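Goretton Laundry & Linens: Frequently Asked Questions

Last updated April 8, 2023

Before you write to us, please look through this page. Most of what arrives in the inbox is already answered below, including the one about the red sock.

Do I have to wash new fabric before I use it?

If it's cotton, linen or anything you plan to sew, yes. Cloth shrinks when it feels like it, and you want it to do that before you've cut out the sleeves. If it's a throw you'll drape over a chair and never touch again, use your own judgment.

How hot should the water be?

Cold for bright colors, warm for whites, and hot only for things that have met a baby or a dog. The care label outranks this page.

My towels came out of the wash a different color. Can you fix them?

No. You own pink towels now. You can try washing them again right away with a color remover, before they go anywhere near a dryer. Once they've been through the heat, we suggest learning to like them.

How do I know if a bright fabric is going to bleed?

Dampen a corner you don't care about, press it against a piece of white cloth you also don't care about, and leave it there for 25 minutes. If the white cloth is still white, you're probably fine. Reds, hot pinks and deep blues get a second test no matter how well they behaved on the first one.

Does vinegar set the dye?

People love this one. In our experience it makes the laundry room smell like a salad and changes very little. A spoonful in the rinse won't hurt the cloth, so we've stopped arguing.

Can I use your Flornach wash bags in the dryer?

Yes, on low. On high the zipper gets hot enough to teach you something. Close the bag all the way first or you'll have an empty bag and one very tangled scarf.

What size is the Nzioka throw?

It measures 50 inches by 69 inches before washing. Expect it to come out a bit shorter. It will cover an adult from the shoulders down or from the feet up, depending on your priorities.

Do you take returns on washed items?

We do if the seams have failed. We don't if the item was washed with gravel, glitter or a lip balm. Write to us through the order page by the end of May and keep the tag.

Why does my fabric look like two different colors depending on where I stand?

It's one color and a lot of folds. A strong pink goes redder down in the creases and paler up on the parts that catch the light, and a paler patch in a heap is often nothing worse than a lamp. Smooth the cloth out and look again by a window before you write to tell us it faded. If the pale patch stays put when you move the cloth, then write to us.
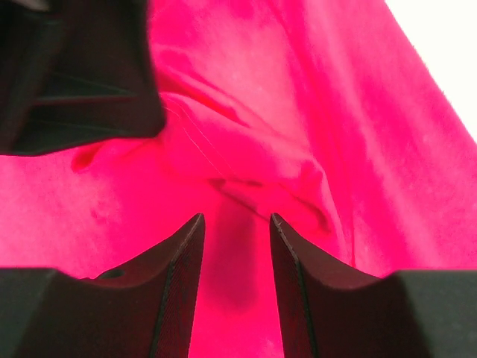
Hot pink, unsmoothed. Darker in the creases, paler where it's raised or brightly lit.

What's the best surface for sorting and folding?

Flat, clean and plain. White is handy because lint shows up on it, along with the evidence of whatever you ate there. Clear more space than you think you need. Large pieces have a way of taking over the whole table and then starting on the floor.

How do I fold something big by myself?

Lay it down, find two corners that belong to the same edge, and bring them to the opposite edge. Smooth from the middle outward. Do it again the other way. If you can't find the corners, pick up any edge and follow it along until you meet one. Holding it under your chin works too, but you will lose an end.

Will you ever make a fitted sheet that folds?

Our Bukgate line has fitted sheets. They roll up nicely.

What if my fabric is fuzzy at the edge?

A little fuzz is normal on soft or brushed cloth. Loose threads are another matter: trim them with scissors and don't pull. Everybody pulls. We get the emails.

How long do your detergent strips last?

The big box is good for a year in a dry cupboard. We've been in this business since 2000 and have yet to meet a dry cupboard in a laundry room, so try the hall closet.

My question isn't here.

Use the contact form at the bottom of the order page. Include your order number and tell us what you already tried, even if it was vinegar.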